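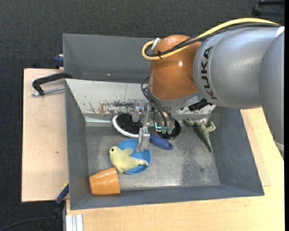 KUKA arm reaching over a gray metal bin

Home Archive Tapes Links Contact

Rotthorpe, finally on my own deck

So the Rotthorpe tape came, and I've played it more than anything else this fall, and I think I'm ready to say something about it. I wasn't going to write it up at all. I had half a post going about organ music and I'll get back to that one (sorry to the person who keeps emailing me about the organ post!) but this has eaten all my listening time and I'd rather write about what's in the deck.

For anyone who hasn't been following my rambling: Rotthorpe is Villads Bundgaard and Pieter Magagula, both on tape machines, with Pieter also playing a harmonium that leaks air. They recorded one long session in 2000, passed a few dubs to friends, and then let it sit. I first heard a bit of it on a mix CD that Gerrit Hendricks made me when we were sharing an apartment. He'd faded it out after a few minutes to make room for something with drums, which I've never let him forget. I wore that fragment out. I used to fall asleep to it, and I'd wake up at exactly the point where the drums came in. Terrible way to wake up.

Now Stendby has put the whole session out on cassette, one piece split over two sides, and it's called Werkel. The main piece on side A runs 1620 seconds, and that's how it's printed on the insert, in seconds, with no minutes anywhere. I had to get out my phone and divide. Twenty-seven minutes. I kind of love that they did that, and I kind of want to shake whoever laid it out.

It starts with hiss. Plain old tape hiss, and you sit there wondering if you've forgotten to push the button in all the way. Then there's a low note under it that has probably been there the whole time, and by the time I'm sure of it there's another one leaning on it, slightly off, so the two of them beat against each other very slowly. That's pretty much the first third. If you don't like that sort of thing I can't sell it to you, and you should go read the post about my neighbor's polka records.

Where it gets me is the harmonium. On Gerrit's mix you couldn't really hear the air going out of it -- he'd burned the thing from a dub of a dub, and everything above the middle was mush. On the new tape you get the wheeze. You get the wood of it creaking, and at one spot a thump that I'm pretty sure is a foot slipping off a pedal. Then the note sags and comes back up again, and it's so close and so ordinary that I laughed out loud the first time. My dog left the room.

After that there's a long patch I'm less sure about. Somebody brings in a radio, or something that sounds like a radio, with a voice too far down to follow. I've never been a big fan of voices in drone music. I start trying to make out the words and then I'm doing homework. It does fade eventually, and what's left behind is a sort of gray hum with little ticks in it, and I'd happily take a whole side of that.

Side B is the same session carrying on after the tape was flipped, and you can tell they lost a bit of it in between, since the pitch has moved when it picks up. I wish they'd left it at that. Instead there's a quick fade-in to smooth the edge off. Xolani Cele did the mastering, and he's done beautiful work on quieter stuff (the Baloyi tapes, which I wrote about last winter and which you should all own), so I don't want to be snotty about it. I'd just have liked the clunk. A flip is a flip!

I wrote to Stendby to ask about the fade and got a very nice answer from Pravesh Venter, who runs the mail order end. He told me the original reel has a nasty crease there and this was the gentlest way around it. Fair enough. He also said Villads didn't want anything touched and Pieter wanted everything touched, and the tape is what you get when those two have to sign off on the same test copy. I'd read a whole book about that argument.

Some notes on playing it, mostly for my own use later:

My good deck runs a hair fast and this is exactly the music where it shows. I put it on the old kitchen deck instead and it sat right down where it belonged. The kitchen deck has a worn belt and no Dolby to speak of, and everything slow sounds better on it. I'm aware this isn't a scientific position.

Headphones didn't do much for me. The beating between the low notes needs some air to happen in, and with headphones it's all inside your skull and a bit like a dentist's waiting room. Small speakers on a shelf were fine. Best of all was lying on the floor in the next room with the door open.

Don't play it loud. I tried it loud, once, while I was doing the dishes, and the hiss turned into a wall and I couldn't find the notes in it anymore. Down low it opens up a lot, and the fridge joins in. There's a moment late on side B where my fridge and the harmonium are in tune with each other and I've stood there in my socks waiting for it several times now.

Gerrit came over to hear it, by the way. I made him sit through both sides with no talking, as payback for the drums. He made it to the radio voice before he started looking at his phone, and then he put the phone away again, and afterward he said he remembered it being faster. I went and found the mix CD and it skips so badly now that we couldn't check. He thinks his dub must have come off a machine with a bad motor. So the version I fell in love with may have been wrong the entire time -- a bit quick, a bit high, with the good part of the harmonium missing -- and I've been humming it at the wrong pitch for years. I tried speeding the new one up on the computer to see. It sounded familiar right away and I didn't like it nearly as much. I don't know what to do with that information.

The packaging is plain: brown card, black ink, one folded sheet with a few lines from Villads about the room they played in. It had a stove, and they had to stop and feed it. He says you can hear the stove door on side B if you know where to listen. I don't know where to listen. I've picked out at least one squeak that could be it, but it could just as well be Pieter's chair.

Stendby told me they're doing a second run, with the first copies mailing out on 19th October, so if you missed it the way I nearly did, write to them. They don't have a store page, it's all done over email, and Pravesh answers pretty fast. There's talk of a Rotthorpe live tape after that, from a show in a boathouse where the power kept dropping out. I've asked to be put on the list.

Next time the organ post, I promise. I've got most of it written, I just need to borrow back the record it's about. Gerrit has it.

Sign up for the newsletter and get new posts by email. You can unsubscribe at any time.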